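Le seau de Drardale

Quand ma tante Cempaka est morte, elle m'a laissé la maison de Drardale avec tout ce qui était dedans. Le notaire avait fait une liste. Il y avait écrit : une table blanche, deux lits, une armoire, divers objets de ménage. Le seau était dans les divers objets de ménage, et il n'avait pas de ligne pour lui seul.

Je suis arrivé en février, par le car de Kerr. La route monte longtemps et ensuite on voit la mer d'un côté seulement. Le chauffeur m'a demandé si j'étais le neveu. J'ai répondu oui, et il n'a plus parlé jusqu'à l'arrêt. Il a descendu lui-même ma valise et il l'a posée sur une pierre sèche, pas dans l'herbe.

La clé était chez la voisine, Marion Shearer. Elle me l'a donnée par la fenêtre de sa cuisine.

- Vous allez avoir de l'eau, m'a-t-elle dit.

J'ai compris qu'elle parlait du robinet, et j'ai remercié. Mon français était encore celui des livres, je prenais les phrases par leur premier sens. Dans la nuit j'ai appris l'autre. Il a plu très fort et, vers trois heures du matin, une goutte est tombée sur la table de la cuisine, puis une autre. Le bruit était petit et très net. Je me suis levé, j'ai cherché l'interrupteur du mauvais côté de la porte, et j'ai mis sous la fuite la première chose que j'ai trouvée, une assiette creuse. Elle a tenu moins d'une heure.

Le seau, je l'ai vu seulement au matin, dans le placard sous l'escalier. Il était accroché à un clou, trop haut pour ma tante, qui était une femme petite. Je l'ai décroché. Il contenait une brosse, un reste de savon dans du papier et un carnet fermé par un élastique.

J'ai d'abord pensé que c'était un carnet de comptes. Ma tante avait travaillé toute sa vie à la blanchisserie Trulico, en bas, près du port, et elle aimait les colonnes. Sur la première page elle avait écrit son nom, Cempaka Manurung, avec le soin qu'on met dans une langue qui n'est pas la sienne. En dessous il y avait un seul mot : Pluie.

C'était la pluie, en effet. Chaque fois que le toit coulait, elle avait noté le mois, l'heure, et combien de seaux elle avait vidés. Parfois elle ajoutait une remarque. « Novembre. Commencé pendant la soupe. Un seau et demi. » « Mars. Vent de Kerr, rien à droite, tout à gauche. » « Juin. Presque rien, j'ai laissé dormir le seau. » J'ai aimé cette phrase. Je l'ai relue plusieurs fois, debout, avec mon manteau, parce que le poêle ne voulait pas de moi.

Le numéro du dernier seau était 849.

Je me suis assis. Huit cent quarante-neuf fois elle avait porté cette eau jusqu'à l'évier, ou jusqu'au jardin quand il faisait bon. Mon oncle n'avait pas réparé le toit, et après lui elle ne l'avait pas fait réparer non plus. Elle avait pourtant l'argent. Dans ses lettres à ma mère elle ne se plaignait jamais de la maison. Elle écrivait : ici c'est un peu humide, mais on s'occupe.

J'ai lavé le seau avec la brosse et le reste du savon. Il avait une odeur de placard, qui est partie vite. Ensuite j'ai essuyé la table, d'un bout à l'autre, et je l'ai posé dessus. Je voulais seulement voir comment il était à la lumière. Dans cette cuisine où presque tout était blanc, il n'y avait pas moyen de regarder autre chose que ce turquoise, avec son gros bord pâle, un peu mauve, comme une lèvre qui a froid.
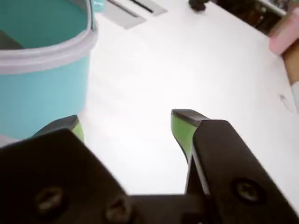

Angus MacKinnon a dit qu'un seau sur une table, chez lui, on aurait reçu une claque pour moins que ça. Il était entré sans frapper, comme on fait à Drardale. Un seau va par terre, a-t-il continué, et l'eau aussi va par terre, et c'est pour cela que les gens ont des toits.

Je lui ai demandé s'il connaissait quelqu'un pour le mien.

- Le mien, le tien, a-t-il répondu. C'est le toit de Cempaka. Il faut demander à Gavin.

Gavin McIver est venu l'après-midi avec une échelle et un sac de clous. Il était plus jeune que je croyais et il n'aimait pas beaucoup parler. Il est resté là-haut un long moment. J'entendais ses genoux sur les ardoises, au-dessus de ma tête, qui allaient vers la cheminée et revenaient. Quand il est redescendu, il s'est lavé les mains à l'évier et il m'a annoncé qu'il fallait changer environ 103 ardoises, et que le reste pouvait attendre mes enfants.

- Je n'ai pas d'enfants, ai-je dit.

- Alors ça attendra bien.

Je lui ai offert du café. Il a vu le carnet sur la chaise et il a rougi, je ne peux pas le dire autrement. Il m'a demandé si elle avait continué à écrire jusqu'à la fin. J'ai répondu que la dernière page était de décembre. Il a hoché la tête. Ensuite, en regardant sa tasse, il m'a raconté qu'à seize ans il était venu une première fois avec son père pour réparer ce toit. Ma tante leur avait servi du riz. Elle leur avait demandé de réparer tout, sauf l'endroit au-dessus de la table.

- Mon père a cru qu'elle se trompait de mot, a dit Gavin. Il a répété la question lentement. Elle a répété la réponse encore plus lentement que lui.

- Et il a fait comme elle voulait ?

- Il était payé pour ça.

Après son départ je suis resté avec cette histoire et je ne savais pas où la mettre. J'ai repris le carnet au début. J'ai cherché, entre les mois et les heures, une explication, et il n'y en avait pas. Il y avait par contre des prénoms. Je ne les avais pas remarqués le matin, car ils étaient écrits petit, dans la marge. « Octobre, seau 8, Marion. » « Avril, seau 255, Chiamaka est restée jusqu'à minuit. » Certaines pages n'avaient aucun prénom. D'autres en avaient à chaque ligne.

Je suis allé chez la voisine. Il pleuvait un peu, une pluie fine qui ne tombait pas vraiment. Marion Shearer m'a fait entrer cette fois par la porte. Elle pliait des draps, elle m'a donné deux coins à tenir et nous avons plié ensemble, en avançant l'un vers l'autre et en reculant.

- Elle tapait au mur, m'a-t-elle expliqué. Quand le seau était plein, elle tapait au mur avec le manche de la brosse. Elle avait mal au dos, vous savez, la blanchisserie. Alors j'y allais, ou bien c'était Chiamaka, qui logeait ici à l'étage. On vidait le seau. Et une fois qu'on est debout dans une cuisine à onze heures du soir, on s'assoit.

- Vous jouiez aux cartes ?

- Jamais. Elle trichait.

Elle m'a pris le drap des mains et l'a posé sur la pile. Puis elle a dit que les premières années, après la mort de mon oncle, ma tante ne savait pas comment inviter les gens. Elle avait le mot, bien sûr, elle l'avait appris. Mais elle trouvait que c'était un mot pour les personnes qui ont un salon.

Je n'ai rien répondu. J'ai pensé à mes propres soirées, dans la ville d'où je venais, et au plafond très sec de mon appartement.

Il restait une lettre à écrire. Chiamaka Adebisi était partie vivre à Kastham depuis longtemps, Marion avait son adresse au dos d'une carte. J'ai écrit le soir même, à la main, avec le dictionnaire à côté de moi. J'ai recommencé trois fois le début. Je lui apprenais la mort de ma tante, je lui disais que son nom se trouvait dans le carnet, à plusieurs pages, et que, si elle voulait, je recopierais ces pages pour elle. À la fin j'ai mis une formule de politesse trop longue et je l'ai laissée.

La réponse est arrivée en une semaine. Elle tenait sur une demi-feuille. « Ne recopiez pas, écrivait-elle, je viendrai les lire. Est-ce que ça coule toujours à gauche ? »

Gavin est revenu avec les ardoises quand le vent est tombé. Il les a montées par petits paquets sur son épaule. Vers midi il m'a appelé, et je suis sorti dans la cour, la main au-dessus des yeux. Il était assis près de la cheminée, les jambes de chaque côté du faîte.

- J'ai fini partout, a-t-il crié. Il reste au-dessus de la table.

La voisine était à sa fenêtre. Elle a baissé les yeux vers ses pots de fleurs, elle y a enlevé une feuille.

J'ai demandé combien d'ardoises cela faisait. Il a répondu trois, peut-être quatre. J'ai demandé si la charpente pouvait souffrir. Il a dit qu'elle souffrait depuis vingt ans et qu'elle allait très bien. Je cherchais encore une question, et je n'en avais plus dans cette langue ni dans l'autre.

- Laissez, ai-je crié à la fin. Laissez comme c'est.

Il a repris son marteau et il est descendu.

Le soir, j'ai remis la brosse dans le placard, puis je l'ai ressortie et je l'ai posée contre le mur, du côté de chez Marion. J'ai ouvert le carnet à la page de décembre. Sous l'écriture de ma tante il restait beaucoup de lignes. J'ai taillé le crayon, j'ai mis le seau à sa place sur la table, un peu à gauche, et j'ai attendu le temps qu'il ferait.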